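Projects > Undis > Gallery > Desk tasks

27/02/2023
By the Undis project team, Brevcombe

Desk tasks: gathering examples, one small job at a time

Welcome to the winter page of our gallery, which we have been meaning to put together ever since December and which has grown rather longer than a gallery page ought to be. For those who have come to us by way of the Brevcombe newsletter, Undis is our attempt to teach a machine to do the ordinary little jobs that people do at a desk: picking things up, putting them down again, shifting them a hand's width to the left. The machine learns from examples, and the examples come from people. Somebody takes hold of the hand-held gripper, squeezes it shut round a thing, does the job, lets go, and starts again. Each go is kept as one example, and a good afternoon will give us 200 of them, if the tea is strong and the batteries hold out.

We work in people's own rooms as much as we can, with their own belongings left where they like to have them. It makes for slower sorting afterwards, and it does mean that every desk has to be learnt afresh by whoever is holding the tool, but we have grown very fond of doing it this way. You get to know a desk quite well after an hour of leaning over it!

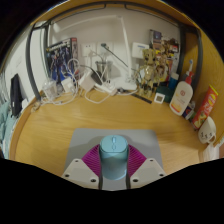
The mouse job is the one we give to everybody first, and it is a nice gentle way in. You bring the two fingers down on either side, close them until they have a fair hold, lift, carry the mouse to its new spot and set it down flat. We ask people to come in level, with one finger to each flank, much as with the light blue mouse on its grey pad, and to keep their wrist still until the fingers have closed. The ridged magenta pads do most of the gripping, so there is no call to squeeze hard, though nearly all of us squeeze too hard to begin with (the writer of this page very much included). We have 596 examples of the mouse job so far, under the name Collier, which is simply what we call the first batch of desk tasks. And do please leave the back of the desk as it is. Chargers, white cables looping about, a lamp, a little Groot-like figure standing guard: all of that is welcome, and we would much sooner have it than a bare tabletop, as the machine needs plenty of practice at finding a mouse among other people's things.

A word on how the sorting goes, for those who have asked. Examples are watched through at double speed by a second person, and set aside if the tool was put down halfway, if the view was covered for long, or if two jobs have run together into one. Slow goes are kept. So are clumsy ones, provided the job was finished, and a go where the mouse is nudged and then picked up on the second try is kept as well, with a note beside it. We used to throw those out and were sorry about it later.

The second batch is called Pastor, and it moves on from mice to things with handles and lids, which ask for a good deal more patience. We would like 10 people for it, each giving us five short sittings at their own desk, with as long a rest between them as they please. You don't need to have done anything of the kind before. The tool is light enough, but it does tell on the thumb after a while, so swap hands whenever you feel like it and just say so on the sheet.

If you took part in Collier and would like to go through your own examples, write to us at the Brevcombe address and we will find an afternoon that suits. Pastor pages will be added to the gallery as the sittings are sorted.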